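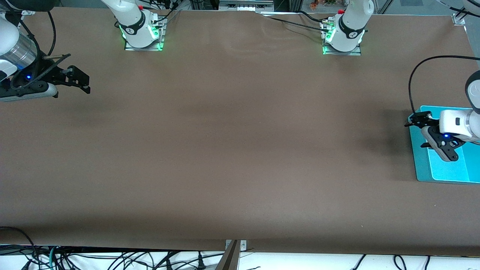 I've been living in Gritton since January, and I finally have enough opinions to fill a page. If you haven't run into it, Gritton is a tool for building clickable mockups of screens and then testing them on real people. You draw your buttons and menus, write a few tasks ("find last month's invoice," that kind of thing), send out a link, and it records where people click and how long they take. I bought the single-seat plan with my own money, in case you're wondering.

Some background so you know where I'm coming from. I do interface work for small companies, mostly boring internal stuff like order forms and scheduling pages. Before this I used Jemton for drawing and a spreadsheet for everything else. The spreadsheet was a mess. Alcides Quintero, who I share most of my projects with, used to call it the swamp, and he was being kind.

Drawing first. It's fine! The snapping is good, the shortcuts are close enough to Jemton's that my fingers only got confused for a week, and the component library has every form field I've ever needed, including a date picker that behaves like a date picker. Text styles are where it gets annoying. You can't rename a style once it's used on more than one page, so I now have a style called "heading maybe" in a client file, and it's going to be there forever.

The testing side is why I'd tell anyone to try it. I set up a test for a parts ordering screen one afternoon and had 45 people through it by the next morning, using the client's own staff list. The click maps are lovely to look at (maybe too lovely, I'll get to that), but the thing I use most is the plain list of first clicks. On that parts screen a huge pile of people went straight for the logo to get back to their cart. I'd put a nice big cart button at the top right and felt pretty proud of it. Moved it, ran the test again, much better.

There's also a short survey you can tack on at the end, with the usual questions about how easy and how useful people found the thing. Handy, but the wording is locked. Fidelina Sánchez ran a test with me for a Spanish-speaking warehouse team and the translated questions were so stiff that she rewrote all of them in a separate form and sent that around by email. If you work in more than one language, plan for that.

Now the click maps. They smooth everything into these glowing blobs, and clients love blobs. The trouble is that six clicks and 50 clicks look almost the same unless you turn on the numbers, and the numbers are off by default. I sat through a call where the client got very worked up about a blob that was two people. Turn the numbers on before you share anything. It's under View, then Layers, then a little gear I missed for months.

Speed is okay until your file gets big. My largest project has 106 screens and opening it feels like waiting for a bus. Splitting it up helps, except links between files don't survive a test, so you can only split so far. I wrote to support about it and Yeison Betancur got back to me the same day with a workaround — duplicate the file, delete what you aren't testing, and run it from the copy. Not pretty, but it works, and he didn't make me fill out a form first.

Exporting is my real gripe. You get a PDF, which looks great and can't be edited, or a raw data file with column names like "evt_t_rel" and no key anywhere. I had one come out at 2156 rows and spent a whole evening figuring out what half of it meant. Kofler does this so much better. Its drawing tools are clunky and I wouldn't go back to them, but its exports open up clean and readable the first time.

So would I renew? Yeah, I already did. If you only need to draw screens, stay with whatever you've got, the drawing alone isn't worth switching for. If you test with actual users more than a couple of times a year, get the monthly plan and run one real project through it before you pay for the year. The trial is too short to do that properly, and it locks the survey part, so you won't find out about the wording until later.

I'm going to try Grarkow next, mostly for the card sorting.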